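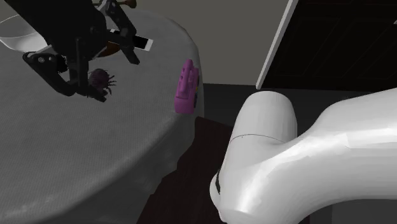 Gris au fer sur coton, reprise des essais de mouchetage

Cahier d'atelier > Teinture > Tanin-fer > Décembre

Objet : comprendre d'où viennent les plages claires et foncées sur les cotons teints au tanin puis passés au fer. Le défaut revient depuis la dernière livraison de toile Pusholm. On l'avait mis sur le compte du fer. Je n'en suis plus si sûr, d'où cette reprise depuis le début, désencollage compris.

Rappel de la méthode, pour ceux qui liront sans avoir suivi : lavage alcalin, rinçage, bain de tanin à chaud, essorage, bain de sulfate ferreux tiède, rinçage, oxydation à l'air, lavage neutre. Le gris se forme au contact du fer avec le tanin fixé sur la fibre. Toute irrégularité de tanin devient visible à ce moment, et pas avant : en sortie de bain de tanin la toile est beige et paraît toujours unie. On ne peut donc pas juger l'unisson à cette étape, même en lumière rasante. Noté plusieurs fois dans ce cahier, oublié autant de fois.

Matière

Toile de coton, armure toile, grain serré. Coupon témoin de 237 g, pesé sec après conditionnement à l'atelier. L'étiquette Pusholm indique « prêt à teindre ». Test à la goutte d'eau : absorption immédiate au milieu du coupon, nettement plus lente près d'une lisière. La goutte reste bombée, puis s'étale d'un seul côté. Il reste de l'encollage ou un adoucissant. Test à l'iode sur une chute : coloration bleue par taches, surtout du même côté. C'est donc de l'amidon, au moins en partie.

À retenir : la mention « prêt à teindre » ne dispense pas du test à la goutte. Fredy Ayala l'avait écrit au crayon dans la marge du protocole l'année dernière. Je le passe à l'encre.

Désencollage

Bain enzymatique à l'amylase, température maintenue au bain-marie, toile entièrement immergée et lestée avec la grille inox. Remuée à la main au début, ensuite toutes les 5 minutes. Rinçage chaud, rinçage froid, puis lavage au carbonate de soude avec un peu de détergent neutre. L'eau du premier lavage sort jaune et légèrement glissante. Second lavage clair.

Nouveau test à l'iode sur les deux lisières et au centre : négatif partout. Test à la goutte : homogène.

J'ai gardé une bande non désencollée, repérée par un fil rouge, pour suivre exactement les mêmes bains. Sans cette bande l'essai ne prouverait rien.

Bain de tanin

Tanin de galle Lozano, lot ouvert, poudre un peu prise en masse au fond du sachet. Tamisée. Dissolution dans une petite quantité d'eau chaude, filtrée sur étamine, complétée ensuite à l'eau déminéralisée. Pas d'eau du réseau : elle contient assez de fer certains jours pour griser le bain avant même d'y mettre la toile (voir la cuve restée violacée en octobre).

pH mesuré entre 4 et 5, sans correction. La bandelette manque de précision pour en dire plus et l'électrode est en réhydratation. Je laisse.

Entrée de la toile mouillée, jamais sèche. Montée lente, palier, puis refroidissement dans le bain avec couvercle. La partie de la toile qui émergeait pendant l'essai précédent correspondait assez bien à une des plages claires. Cette fois, lestage sur toute la surface, avec la grille posée à plat. Une poche d'air s'est quand même formée sous le tissu au bout d'un moment. Chassée à la spatule. Il faudrait percer la grille au centre ou en prendre une à mailles plus larges.

Essorage à la machine, cycle court. L'essorage à la main laisse des plis où le liquide stagne, et le tanin migre vers l'arête pendant l'attente. Je soupçonne que c'est la seconde cause du défaut. Entre la sortie de l'essoreuse et l'entrée au fer, toile gardée à plat sous film.

Bain de fer

Solution mère de sulfate ferreux préparée du matin, environ 1 000 ml, vert pâle, limpide. L'ancienne solution du bidon avait viré au brun avec un dépôt ocre : écartée. Du fer déjà oxydé donne un ton plus chaud, tirant sur le brun, et des points de rouille qu'aucun lavage n'enlève.

Ajout en quatre fractions, toile sortie du bain à chaque ajout, puis remise. C'est long et c'est la seule manière que je connaisse d'avoir une prise régulière. Verser la solution directement sur la toile, comme on le voit parfois faire pour gagner du temps, produit une auréole foncée au point d'impact, définitive.

Le virage est très rapide au début : la moitié de la profondeur finale est acquise presque tout de suite. Le reste monte doucement. Sortie quand l'échantillon de contrôle, rincé et épongé, est un demi-ton au-dessous du gris demandé. L'oxydation à l'air fait le reste.

Ne pas chercher un gris plus profond en augmentant le fer. Le coton s'affaiblit, le toucher devient sec, et au bout de quelques lavages les plis cassent. Pour foncer, on augmente le tanin ou on repasse un cycle complet à dose faible.

Observations

Bande au fil rouge (non désencollée) : plages claires nettes côté lisière, contours flous, même allure que le défaut d'origine. Reste du coupon : gris moyen, encore quelques nuances, d'une amplitude bien plus faible. Pas d'auréole. Une trace foncée le long d'un pli, peu marquée, que j'attribue au transfert entre essoreuse et bac.

Conclusion provisoire : encollage résiduel en premier, migration au pli en second. Le fer n'est pas en cause tant que la solution est fraîche. L'essai reste unique et devra être doublé sur un autre rouleau avant qu'on modifie le protocole.

Tombé et lecture du ton

Question posée par Fellbridge : une nuance acceptée sur échantillon plat est-elle encore acceptable sur une nappe ronde posée ? La réponse dépend de l'éclairage et de la retombée. Sur un plateau, on regarde la toile sous un angle à peu près constant et les variations lentes se lisent bien. Dans les plis verticaux, l'ombrage propre du tissu est plus fort que l'écart de teinte et le masque presque entièrement. Au passage du bord, la courbure accroche la lumière et donne une impression d'usure si le gris est mat et la toile un peu poilue.
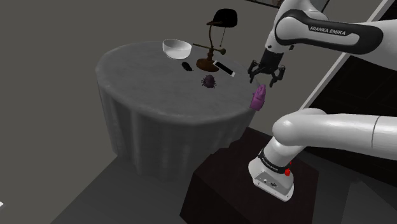

Nappe grise sur table ronde, avec bol blanc et lampe à abat-jour noir. Plateau moyennement marbré, traînées pâles dans les plis.

Pour l'acceptation je propose donc de juger d'abord le plateau, en lumière diffuse, puis la retombée séparément, sans faire la moyenne des deux. Un objet blanc posé à côté aide à fixer l'œil, mais il refroidit ou réchauffe le gris selon sa propre teinte. Prendre toujours le même. La tuile étalon convient, la vaisselle non.

Le gris tanin-fer est très sensible au changement de source. Neutre à la fenêtre nord, il tire au violet sous les tubes du couloir. À préciser sur la fiche client, faute de quoi on aura un retour pour « mauvaise couleur » avec une toile conforme.

Le poids de la toile compte aussi. Après teinture, le coupon a un tombé plus raide qu'à la réception - perte de l'adoucissant, sans doute, et non effet du fer. Un lavage neutre suivi d'un passage au séchoir à basse température lui rend de la souplesse. Pas d'adoucissant cationique avant la fin des contrôles : il fausse le test à la goutte et peut faire virer légèrement le ton.

Solidités

Lancées ce matin, lecture plus tard :
- lavage, avec tissu témoin multifibre
- frottement à sec et au mouillé
- sueur acide
- gouttes de vinaigre et de jus de citron

Le dernier point n'est dans aucune norme que nous appliquons, mais il s'agit de linge de table. Les acides organiques démontent le complexe de fer et laissent une tache claire. Premier relevé au citron : décoloration visible après séchage, bord net. Le vinaigre dilué marque moins. Je ne vois pas de remède simple et il vaut mieux l'écrire sur la notice d'entretien.

Divers

Les relevés de température sont saisis dans Edumico, dossier tanin-fer. La sonde du bac gauche affiche un écart constant avec le thermomètre à alcool. J'ai noté les deux valeurs sans corriger.

Effluents du bain de fer : bidon dédié, étiqueté. Ne rien vider à l'évier, même dilué. Le bain de tanin épuisé est conservé au frais pour voir s'il supporte un second passage. S'il mousse ou sent, le jeter.

Gants nitrile percés à l'index sur la boîte entamée, à vérifier avant usage. Le sulfate ferreux tache les ongles pour longtemps dès qu'on a touché au tanin.

À faire

1. Doubler l'essai sur un second rouleau, avec bande témoin au fil rouge.
2. Essayer une grille de lestage à mailles larges.
3. Demander à Pusholm la nature exacte de l'encollage et de l'apprêt.
4. Refaire la mesure de pH à l'électrode.
5. Fredy : comparer galle et châtaignier à profondeur égale, au moins sur chutes.

Entrées récentes
Cuve violacée : recherche du fer dans l'eau du réseau
Test à la goutte, mode opératoire révisé
Tanin de châtaignier, premiers tons
Entretien de l'essoreuse
Lisières tendues après lavage alcalin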